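Furniture and Rest in Shared Living Rooms
Project report, group 3: Hrefna Zoëga, Kaj Snorradóttir

Our project asks how students choose a seat when they want to read for a long time. We made interviews in the Tillstead residence during April. 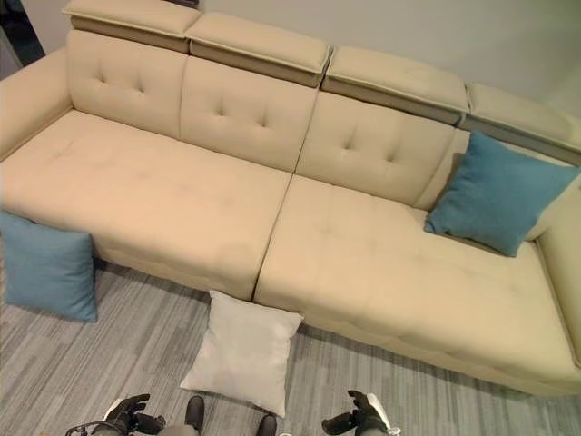

Neck support was the answer we heard most often. Many students said that a low back makes them tired after 50 minutes. A sofa with adjustable headrests, like the cream one, was therefore interesting for us. Jytte Bach preferred to put a throw pillow behind her back.

In the next part we compare these answers with the chairs in the library.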